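Stop Charging Me for the Bag and Calling It Green

March 24, 2021

Quick one today because I have 4 things due and none of them are this.

So Julta, the store on my corner, started charging for bags. Fine. Ten cents, whatever. But the sign by the register says "Together we're saving the planet." Together! Me and Julta. Meanwhile the cucumbers are shrink-wrapped. Each one. The bell peppers come in a sleeve, in a tray, with a sticker on top.

I don't mind the fee. I mind the speech.

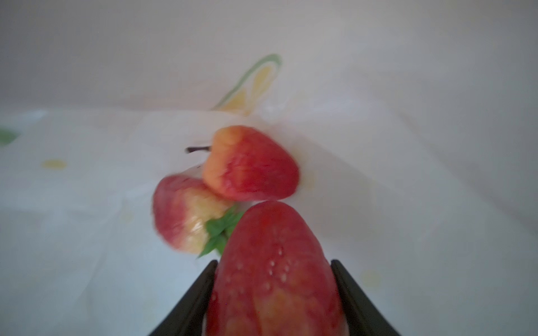 And fruit is the worst of it. Used to be you could pick your own berries out of a bin at Katona, weigh them, done. Now it's a hard clear box with a lid and a pad on the bottom, and my town doesn't take that kind of box in the blue cart. I checked. Called the county, on hold forever, the answer was no. So it goes in the trash with my ten cent guilt.

I kept my packaging for a while. All of it, in the hall closet, my family was thrilled. 121 pieces of plastic. Know how many were carryout bags? 4. The rest I never asked for and couldn't of refused unless I quit eating.

And here's the thing about the carryout bag, it's the only one I ever use twice. Bathroom trash. Wet swimsuits. Cat litter. Lunch, if I'm late. Nobody has ever reused a cucumber wrapper. 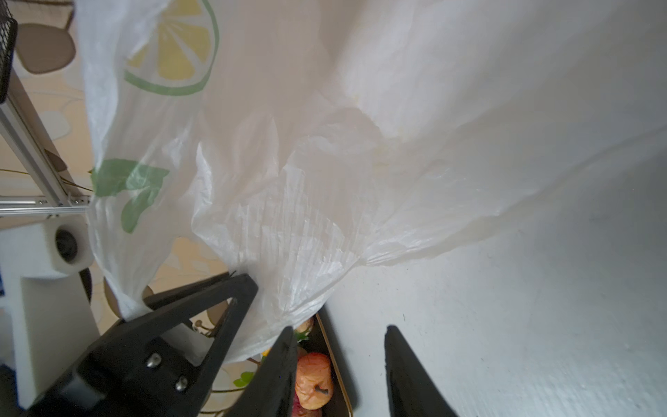

Thin white bag, lemon slice on the front.

People will say well, bring a tote. I have totes! I have a whole tote situation. Stetard mailed me one I didn't order, and it came in a plastic mailer. They're in the car when I'm in the store and in the store when I'm, no, they're just always in the car.

What I want is boring. Put the fee on the packaging too, and make the store pay it, since the store picks the supplier. If Julta had to pay ten cents on every tray I bet we'd see loose peppers by April. Keep the bag fee, I'll pay it. Just take down teh sign.

Or leave the sign up and give me a bin of berries and a scoop. I'd settle for that.

Ok, back to work. Comments are open, be nice, and please don't send me a tote.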